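Lindora Building Forum > Shared Workrooms > Storage along the brick wall, Room 9

January 2024

perron_facilities wrote:
Members are asked to comment on the proposed storage arrangement for Room 9. The Perron office has received requests to replace the open metal shelving with closed cabinets. The replacement would cost 393 dollars per unit, delivered. The cubby cabinet would remain in its present position against the brick.

clidus_desk4 wrote:
Our group does not support the replacement. Open tiers allow members to find shared equipment without opening doors, and returns are easier to check at the end of the day. We would prefer that the money be spent on labels.

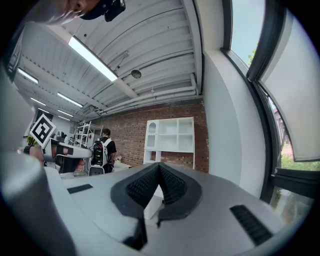
A second concern is the brick itself. Nothing should be fixed to it. The cubby cabinet stands on legs, and the wall behind it can be inspected without difficulty. A closed unit that reaches the floor would prevent this.

baller_tenant wrote:
I must respectfully disagree with the previous post. Items left on open shelving collect dust, and the tenants' agreement requires equipment to be stored "in good order." The present rack does not meet that standard. Closed cabinets should be approved.

clidus_desk4 wrote:
Section 15 of the agreement refers to personal property, and shared equipment is covered separately. Dust may be addressed by adding the shelves to the cleaning schedule.

lindora_member400 wrote:
May I suggest a compromise? Retain the white rack for items in daily use and purchase one closed cabinet for the remainder. I would also ask that bags be kept off the low table, as it is needed for sign-out sheets.

baller_tenant wrote:
One cabinet would be acceptable to us, provided that it locks.

perron_facilities wrote:
The compromise has been noted. A locking model is available at 400 dollars. Please submit any further objections in this thread. Requests concerning the office chairs should be posted under Furniture.

clidus_desk4 wrote:
We maintain our objection to any unit without legs.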